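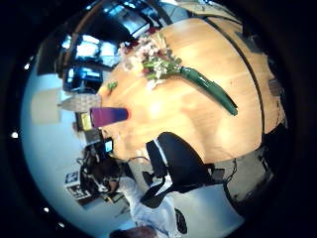
Minutes, No. 14

Data gathering group, Lancombe office, 2024-06-16

In the room: Manikandan Rao, Loukia Spanos, Nicanor Tapia, and me, Raimo Pesonen, typing. Orestis Dimitriou called in from Willey and we lost him twice.

Yes, it was a Sunday, and thanks to everybody who came in anyway. Loukia brought pastries, so we started late.

Last minutes. Read and accepted. Nicanor wanted it noted that he did send the April task sheet on time (he did, I found it in my spam folder, sorry!).

Where we are. Manikandan read out the totals. We have 2,017 good demonstrations on the shared drive, and 184 more are waiting for someone to look through them. Orestis asked what "good" means this week. Fair question! We agreed to stick with the old rule: the grip starts with the fingers open, the object ends up where the task sheet says, and the tracking never drops out. If any of those fails it goes in the reject folder, and please don't delete it, because Loukia wants to go through the rejects for patterns.

Round table tasks. This took up most of the meeting. We're on the flowers and tumbler set now, with the bouquet lying across the table and the tumbler on its side. I like this set a lot, it's much more fun than the blocks, but the bouquet is a pain. Nicanor says he grabs it by the wrapped stems every single time and he's worried the model will learn that one move and nothing else. Manikandan thinks that's fine for a first pass and would like to get the stem grip solid before we mix in anything else. We went back and forth on it for a good while. Where we ended up: stems only until the current batch is full, then Nicanor writes a second sheet with other starting angles.

For the tumbler, Loukia asked if we could turn it a bit between takes, so the purple end isn't always on the same side. Everybody said yes to that one right away. I'll add a line to the sheet.

Orestis brought up glare. The tabletop gets a bright patch in the middle and he's been seeing it in a lot of clips. I said leave it, real tables have glare, and the people who'll use this thing have windows too. He'd still like a few sessions done in the evening so we can compare, and I can't argue with that. Loukia offered to take two evenings.

Operators. The two new people from Economou finished their practice takes. Manikandan went through them and says they move too fast coming off the table, and the motion gets smeared right at the lift. He'll sit with them for an hour. I remember doing exactly the same thing when I started, so please go easy on them!

Nikden export. Still broken for long takes. Orestis has a fix half written. Until then keep takes short and split the two-object tasks into separate files.

To do

Raimo: update the task sheet with the tumbler turn
Nicanor: second bouquet sheet
Loukia: two evening sessions, then the reject folder
Manikandan: time with the Economou operators, review the 184
Orestis: Nikden export

Any other business. Loukia asked for a spare set of finger pads at Lancombe. Approved, I'll order them with the next batch of cables. Orestis said something about file names just as the line dropped for the second time, so he'll put it in an email.

Next meeting is on the 23rd, same room, and Nicanor has the pastries.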